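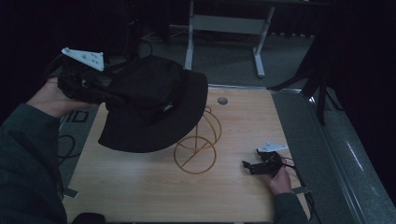
I gave up buying hats in January, which lasted until the Rustbridge market. The man on the stall said the wool one would "settle". It has settled, mostly over my eyes.

My head is a size no shop believes in. Medium perches, large swallows. Sowmya Rao owns 28 hats and looks well in every one, including the thing she found on a bus in Ukholm.

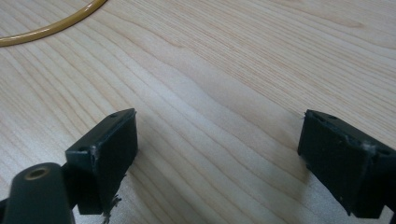
Pale wood, and a scuff on the black.

My mother's advice was to wear it at home for three days — it would get used to me. I've done two. The postman asked if I was off somewhere. I said yes, and then had to go out.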